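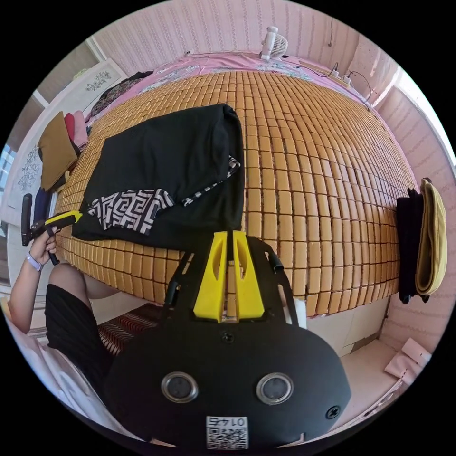

At the edge of the bed, with the black cloth.

Home | Loans | Handhelds | Cartridges | Repairs | Contact
September – by the Flestach lending desk
Print this page | E-mail this page

Handheld and cartridge inspection checklist, with comments

Use this list for every handheld that comes back from loan and for every donated unit before it gets a shelf number. It replaces the spring list. Comments from the last full check of the Ultmont shelf are printed under the items they belong to. The shelf held 36 units at the time. Mark each item OK, Fix or Pull. A unit marked Pull does not go out again until the fault is cleared and a second person has signed the card.

1. BEFORE POWER

1.1 Shell. Check for cracks at the hinge, the battery door and the corners. No sharp edges.
Comment: Hairline cracks at the hinge are common on the older folding units. OK if the crack does not open when the lid is moved. Unit 1023 opened. Marked Pull.

1.2 Battery door. Must close and stay closed when the unit is turned over and shaken lightly.
Comment: Tape is not a repair. Several units came back with tape on the door. Take it off, clean the residue and fit a door from the parts drawer. If there is no door in the drawer, mark Fix and put the unit on the order sheet.

1.3 Battery contacts. Look for white or green crust. Bent springs count as a fault.
Comment: Wear gloves and glasses if there is crust. Do not blow on it. Clean with a swab and let the contacts dry fully before any cells go in.

1.4 Rechargeable pack. Lay it on a flat table. It should not rock. No bulge, no soft spots, no torn wrap, no sweet or solvent smell.
Comment: Anything that rocks is Pull, even if it still holds a charge. Bulged packs go in the metal bin by the back door with the lid resting on top, not clamped. Do not press on them to see how bad they are. Do not put them in the ordinary trash or in the box for loose cells.

1.5 Screws. All present, none standing proud.
Comment: Match the head type when replacing. Someone has been using cross-head screws in three-point holes and the posts are stripping.

2. CHARGERS AND LEADS

2.1 Charger matches the unit. Check voltage and plug against the printed sheet on the wall, not against memory.
Comment: The Kornex chargers look alike and the labels rub off. If the label cannot be read, the charger is out of use. We have enough spares.

2.2 Cable. Run it through your fingers from end to end. No splits, no bare wire, no kinks near the plug.

2.3 Charge test. Twenty minutes on the bench, on the ceramic tiles, with someone in the room. Write 20 in the minutes box only if the full time was run.
Comment: Warm is normal. If you cannot comfortably keep a hand on it, unplug at the wall and mark Pull. The bench strip has its own switch now, so there is no need to reach across other units.

2.4 Link cables. Plug in both ends and move each plug slightly while two units are connected. A dropped connection is Fix.
Comment: Trading is the reason most borrowers ask for these. Test with an actual trade on the test cartridges and check that both saves are intact afterward. Don't test with a borrower's own save.

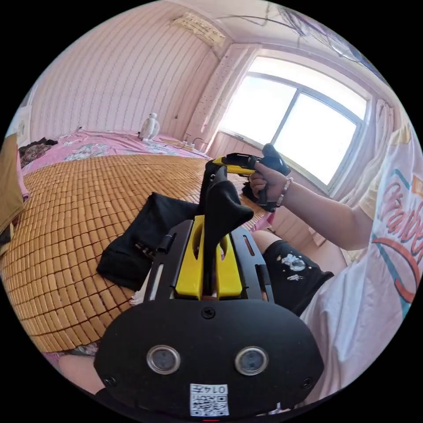
Label every cable at both ends when it passes. The colored tags are in the same drawer as the swabs, and the old tags should come off first. A cable with two tags from different checks gets tested again.

3. POWERED ON

3.1 Start-up. Unit starts on the first or second try with a known good cartridge.

3.2 Screen. No cracks, no leaking, no lifted cover. A few dead pixels are OK if written on the card.
Comment: Cracked covers are a cut risk and are always Pull. Scratches are not.

3.3 Buttons and pad. Press each one in the menu. Walk the character in every direction for a full screen.
Comment: Sticky A buttons again. It is mostly juice. Open, wash the rubber and dry overnight.

3.4 Sound. Speaker and headphone jack. Start with the volume at zero. Crackle at full volume is OK, a sudden loud pop is Fix.

3.5 Slot. The cartridge goes in straight and comes out without force.

4. CARTRIDGES

4.1 Case. Closed all round, no gaps a small child could get a fingernail into.
Comment: Some cartridges have a coin cell inside. Coin cells are dangerous if swallowed. A cartridge with a loose or missing screw is Pull, however well it plays.

4.2 Save check. Save, turn off, wait, turn on, load.
Comment: If the clock has stopped but the save holds, write "clock stopped" on the card and mark OK. Tell the borrower that timed events in the game won't run. They can still finish the main story.

4.3 Battery swaps. Only at the repair bench and only by people on the soldering list. Tabbed cells only. Never solder straight onto a bare cell.
Comment: The save will be lost in most cases. Ask the donor before starting and get the answer in writing. The Gauthier box was done without asking and we had a complaint.

4.4 Copies. If the label, shell or board looks wrong, put it aside in the gray tray. Don't lend it out and don't accuse the donor.

5. PACKING AND CARD

5.1 Wipe down the unit, case and stylus. Damp cloth, no spray directly on the unit.

5.2 Loan case has the right foam and the zipper works.

5.3 Photosensitivity notice and battery notice are both in the lid pocket.
Comment: Many lids had only one. Reprints are in the folder behind the desk.

5.4 Card filled in, initials and result written in pen.

Open items carried over: hinge parts for the folding units, a new lid for the metal bin, replacement Kornex label sheet. Unit 1023 stays off the shelf until the hinge is changed.

Print this page | E-mail this page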